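Progress report to Brivside, March
Clandham disassembly project

The planner completed 94 of 600 trials, well short of what our proposal promised. I would not read much into the gain over January - most of it came from one easy part.
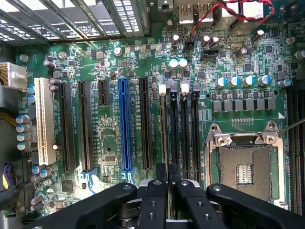
Slot finding is still our weak point. The method matches edges, and a bright blue slot beside black ones ought to help it. So far I see no sign that it does.

We tried 3 lighting setups and can't yet tell them apart.
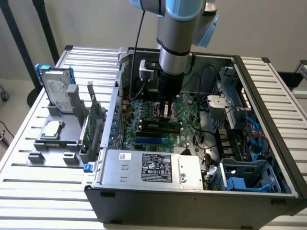 L. Bastos

Memory modules come next, with the arm working straight down into the open tower. I'd hold the Trestano comparison until we have 5 clean runs.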